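20 September 2024

Well, the bridesmaid thing has blown up again. Yuk-lan rang at lunch, nearly in tears, because her cousin Vasiliki has announced she can't possibly wear the green dress and would we all mind switching to something "warmer". The wedding is in February! The dresses are bought! Mine cost me 200 quid and I've already had the hem taken up, so I minded quite a lot.

I said all the soothing things (she's stressed, she's had a rough year, she probably doesn't realise how it sounds) and then got off the phone and ate half a packet of biscuits standing up. Vangelis thinks Yuk-lan should just tell her to wear the green or come as a guest. Easy for him, he's only got to turn up in a suit and remember the rings.

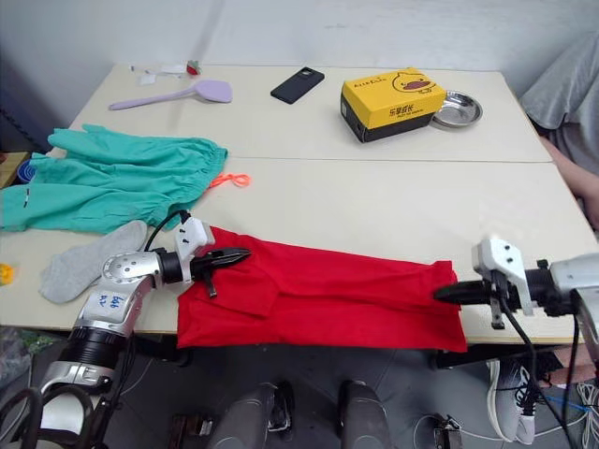
Then there's the guest list, which was meant to be tiny and has crept up again. Iddrisu's mum wants eight more seats for people from her old street, and the room at Hurnar charges extra once you go over the limit – 745 for the next size up, and that's before anyone's had so much as a bread roll. Iddrisu won't say no to her. Yuk-lan won't say no to Iddrisu. So I expect they'll pay it and then argue over the flowers instead.

I did ask whether Vasiliki's new boyfriend was coming, seeing as none of us have met him, and there was a very long silence. His name is Ilari and apparently he's a lovely cook. That's all I could get out of her.

Going round on Sunday to help with the invitations. I've promised to bring the nice pens and keep my mouth shut about the dress, and I'll manage one of those. Must also ring the shop and find out if they'd take mine back now it's been altered, just in case. Bet they won't.

Rain all evening. Bed.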